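Cosmetic Labelling, handout 2: reading the bottle

Skin and hair products list their ingredients by weight, largest first, down to one per cent. Below that the maker may use any order, and the flattering plant extract tends to float upwards.
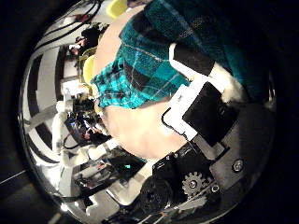

Water usually leads. A 450 ml lotion is mostly tap with ambitions.

"Free from" claims need more care - free from what, and was it ever likely to be in there?
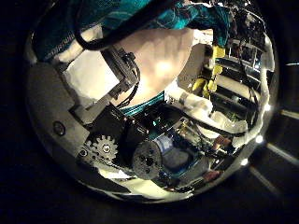 "Natural" has no fixed legal meaning, so treat it as weather. "Dermatologically tested" tells you a test took place and keeps quiet about the result.

For October: bring one label and mark where you think the one per cent line falls.

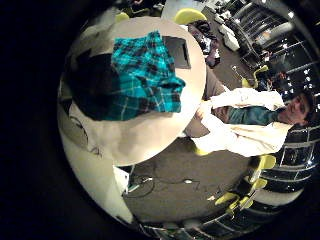
Teal plaid cloth and a black tablet on a round white table.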